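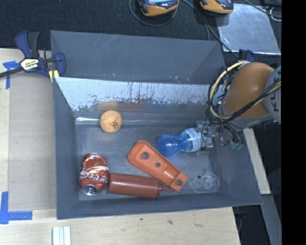
Keyvan Bahrami

**Mixed-item bin sorting, progress report to Pladix**
January 7, 2018

The work covers the second funding period, which opened in November. The object set is now fixed and the bin geometry has been settled. Two of the four deliverables are complete. The remaining two are on the revised schedule sent to Vilja Kuusisto.

### Bin

We kept the gray bin with tall, outward-sloping sides. Round items that touch a sloped wall tend to settle back toward the floor, and this has cut the number of items we have to free by hand. The drawback is surface wear. The sloped strip in front of the back panel is heavily scuffed, with dark vertical streaks and worn patches, and it throws back faint orange and reddish reflections. The floor has fine scratches only. Wear of this kind shifts the apparent color of nearby items, so the bin will be logged by condition from now on. A replacement from Nastlow is quoted but not ordered.

### Object set

Items were chosen for differences in shape, stiffness and finish:

- orange ball with a pale seam
- dented Coca-Cola can
- brownish-red squeeze bottle with a pointed nozzle
- orange molded part with raised edges and three round holes
- translucent blue bottle with a narrow waist and a whitish label band

The blue bottle gives the most trouble. The label band is found reliably, but the translucent blue body is often missed when it lies flat on the gray floor. The molded part is the second hardest, as the floor shows through its holes and the outline gets split. Items lying close together, such as the can and the squeeze bottle, are still sometimes read as a single object.

We will keep dented cans in the set. Takeshi Uchida asked for undamaged ones only, but the material Buschmann handles is mostly crushed to some degree.

### Trials

Of 500 planned trials, 359 have been run and logged. Noman Lodhi has checked the logs against the trial sheets and found no missing entries. The rest will use the same items in new layouts, with more contact between neighbors.

### Open items

- Decision on the replacement bin - needed before the next block of trials
- Matte liner for the floor, sample requested from Clovex
- Label rules for items that touch, draft with Mitra Bakhtiari

No change to the budget is requested for this period.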